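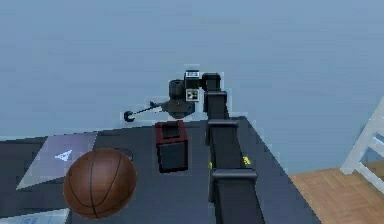

Journal > Workshop > Clocks

September
Gerasimos Gavalas

Hilia clock, second session. Started at 9 in the morning with the movement already out of the case and the pendulum hung on the door hook. Beat error was audible last night from the next room. Left tick long, right tick short. Checked the crutch before touching anything else and found it bent toward the back plate, enough to rub on the suspension block at one end of the swing. Straightened it with two pairs of smooth pliers. Did not heat it.

Let down the mainspring fully. The click spring is weak and will need replacing, but it holds. Took the back plate off and laid the wheels on paper in train order. Third wheel front pivot is scored. The bush it runs in is oval, long axis pointing away from the second wheel, as expected from the load. The other bushes will do for another few years.

Pegged out the holes. Black paste from four of them, green from the rest. Whoever serviced it last oiled the pinion leaves as well as the pivots, and the dust has set there like tar. Scraped the leaves with a sharpened stick and ran everything through the bath. Rinsed twice and dried by the boiler.

Burnished the third wheel pivot. It took longer than the bush did. Polished until the score marks no longer caught a fingernail, then stopped, as the pivot is thin already. Reamed the plate from the inside, pressed in the new bush, broached it to fit. Wheel drops under its own weight and has a little shake. Good.

Rang Kairys about a suspension spring. They have the brass-ended type in two thicknesses and want 135 for a mixed packet, which is too much when I need one. Dorncombe may still have singles. Wrote to them. The old spring has a kink near the top chop, so the rate means nothing until it is changed. Fitted it back anyway to test the train.

Reassembled after lunch. Strike side went in one tooth out and locked at the warning. Took the plate up at one corner, moved the warning wheel, closed it again. Strikes correctly through all twelve now. Four winds on the going side and it ran at once with a healthy swing.

Set up on the test stand at 900 millimeters from the floor, leveled, and moved the crutch until the beat was even. Gaining heavily. Lowered the bob three turns, then one more. Still gaining, less.

To do: click spring, suspension spring, clean the dial (dry brush only, the numerals lift). The case has a split in the base molding that I can glue if the man in Skaltbridge lends me the long clamps back. He has had them since spring.

Stopped at dusk. Clock still going.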